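Zwahlen Publishes Finger Service Procedure for Listia Bench Gripper

Printed fingers to be replaced in pairs; zero check added to the start of every shift

FUKVILLE, April – Zwahlen, which builds and services small handling cells, has released a revised maintenance procedure for the two-finger gripper used on its Listia bench cell. The procedure covers inspection, replacement and zeroing of the 3D-printed fingers and applies to all Listia cells now in service. It takes effect with the April service round and replaces the finger section of the existing manual. No change to the controller hardware is needed.

The revision follows a review of service records from the Revasby workshop, where Zwahlen runs four Listia cells for acceptance testing and operator training. The review found that most pick errors logged as vision faults had a mechanical cause. In the typical case, one finger had been changed and the other left in place. The new finger closed slightly ahead of the worn one, the part shifted sideways during the grip, and the cell reported a position error at the next station.

"The log said camera, so people cleaned the lens and recalibrated the camera," said Sewwandi Rathnayake, service engineering lead at Zwahlen. "The error went away for an hour or two and came back. When we put a gauge block between the fingers, the offset was plain enough."

Under the new procedure, fingers are replaced only as a matched pair from the same print batch. The batch number is written on the bag and entered in the cell log with the cycle count at the time of the change. Used fingers are not returned to stock, even where only one of the pair shows wear.

Inspection is now due every 1000 cycles. The technician opens the gripper fully, stops the cell and locks out the drive before touching the fingers. Each finger is checked for cracks at the screw holes, lifting between print layers and wear on the inner face. Rough print texture on outer surfaces is acceptable. Any raised edge on the gripping face is not, and the pair is to be changed.
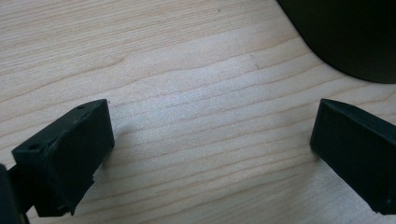
Screws are tightened by hand until seated and then brought to the value on the service card with the supplied driver. Power drivers are not to be used on printed parts. The earlier manual allowed them at low settings, and the Revasby records include several fingers with crushed material under the screw head. A finger in that condition can feel tight at installation and work loose later in the shift.

After a change, the gripper is zeroed in three steps. The fingers are closed on the 50 mm gauge block at low force, and the reading is stored as the reference width. The fingers are then opened to the full stop, and the reading is compared with the value in the cell log. Last, the gripper is closed with nothing between the fingers, and the technician looks for even contact along both inner faces. If a gap shows at one end, the screws are loosened, the finger is reseated and the sequence is run again from the first step.

A short form of the same check is now part of shift start. It uses the gauge block only and is run from the operator panel under the heading Finger Zero. If the reading is out of range, the cell will home and stop – it will not start a job until the full sequence has been completed and signed off in the log.

The procedure also covers the work surface. Tabletop height is measured at the four corners of the pick area and once at the center, and the values are entered in the setup page. Sites that have refinished or replaced a tabletop must repeat the measurement before the cell goes back to automatic mode. Items that are not part of the job are to be kept outside the marked pick area while the arm is moving.

Zwahlen tested the procedure at Revasby over 84 shifts, with the same technicians and the same mix of parts as before. Position errors traced to the fingers fell by more than half compared with the preceding period. The short check did not delay the first job of the shift in normal use, as it runs while the conveyor warms up.

"We kept the tool list to what is already in the drawer," said Fabian Hollenstein, who manages the Revasby workshop. "One driver, one gauge block, the service card. The part that needed training was the log. People were used to writing 'fingers changed' and leaving it there, and that does not tell the next shift which batch went on or where the zero was set."

The revised section is supplied as a printed insert and as a file for the operator panel. Customers under a service agreement will receive both, together with one matched pair of fingers per cell. Other sites can order the insert and fingers through the Zwahlen parts desk. Cells running older panel software will need an update before the Finger Zero screen appears – the parts desk can confirm the version from the cell serial number.

Training on the procedure is given at Revasby each Thursday. The session includes one complete finger change and zeroing sequence on a Listia cell, carried out by each attendee. Places are booked through the service office in Fukville.

Zwahlen designs, installs and maintains bench-scale handling cells for assembly and packing work. The company is based in Fukville, with a test and training workshop in Revasby.

Media contact: Zwahlen Service Office, Fukville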